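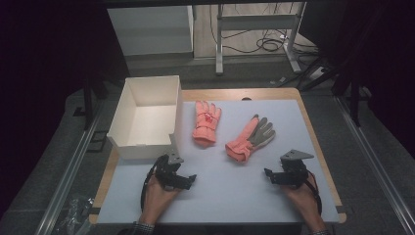
手袋は消耗品か、道具か

8月22日、朝。編集部に読者からの葉書。「庭仕事の手袋、いつ捨てればいいですか」。短い。でも答えに詰まった。で、今号はまるごと手袋の話になった。

まず素手の話から。土を触るのは気持ちいい、という人は多い。わかる。ただ、バラの棘、古い支柱のささくれ、石灰。春の植え替えで一度指を割ると、治るまで水仕事がつらい。結局みんな手袋に戻ってくる。

種類はざっくり分けて、革、ゴム、編み手袋に樹脂を塗ったもの。このうち家庭の庭でいちばん出番が多いのは三番目。手のひら側だけコーティング、甲は編み地のまま。蒸れにくい。指先の感覚も残る。種まきはさすがに厳しいけど、苗のポット抜きくらいなら十分いける。

革は別格。棘に強い。そのかわり濡らすと硬くなる。干し方が悪いともう板。直射日光はだめ、ストーブの前はもっとだめ。風の通る日陰に、指先を下にして吊る。乾ききる前に一度手を入れて握っておくと、形が戻りやすい。面倒。でもこの面倒が好きで革を使っている人もいるわけで。

サイズの話。ここがいちばん軽く見られている。店の棚でSMLだけ見て買う、あれはよくない。測るのは手のひらの周囲、親指を外して一周。それと中指の長さ。メーカーによって同じMでも指の太さが違う。

今回、編集部で履き比べ、じゃない、はめ比べたのは8双。うち気に入ったのが次の2つ。

トルコデロの園芸用。指の股が浅く、ハサミを持っても生地が余らない。手首はやや短め。袖口から土が入るのが気になる人は長袖と合わせて。洗濯を繰り返したあとの縮みも少なかった。

ソルベリの薄手。コーティングが柔らかく、結束紐がそのまま結べる。これは驚いた。ただし棘にはまったく歯が立たない。誘引のときは素直に革に替えること。

シデッティは惜しい。握りは最高、でも縫い目が小指に当たる。長い時間は無理でした。

さて、葉書の質問。いつ捨てるか。

穴があいたら、では遅い。目安は指先のコーティング。剥がれて下の編み地が見えはじめたら、そろそろ引退。滑るようになると余計な力が入る。翌日、前腕がだるい。年のせいだと思っていたら手袋だった、という話を取材先でも聞いた。

もうひとつ、片方だけ傷む問題。利き手が先にやられる。残った片方を捨てられず、引き出しに左手ばかり溜まっていく。心当たりのある人、多いはず。甲もコーティングもない全編みタイプなら左右なしで使えるので、交互にはめれば長持ちする。樹脂つきは裏返しても使えないので、あきらめるか、同じ型番を買いつづけて片方ずつ補充するか。編集部には後者がひとりいる。同じ型番が7年続いているそうで、廃番が怖いと言っていた。

洗い方も書いておく。はめたまま、ぬるま湯と石けんで手を洗うように。これがいちばん早い。泥が乾いていたら先に叩いて落とす。洗濯機に入れるならネットへ。乾燥機は樹脂が傷むのでやめてください。漂白剤も同じく。

保管は重ねて丸めない。靴下みたいにくるっとやる人がいるが、手首のゴムがすぐ伸びる。洗濯ばさみで中指をつまんで吊るすか、平らに置く。物置に置きっぱなしの場合は、はめる前に必ず振ること。虫がいるので。いるんです、ほんとに。特に夏の終わりから秋。

値段は156ページの一覧表にまとめた。高いものが合うとは限らなし、安い束売りが手になじむこともある。店で試せるなら、はめた状態で握りこぶしを作ってみて、指の付け根が突っぱらないか確かめてから。

4月の植え替え特集でも書いたビンドベリの長手袋は、残念ながら今回の比較に間に合わず。届きしだい、次号の欄外で。

葉書をくださった方へ。まずは今お使いのものの指先を見てみてください。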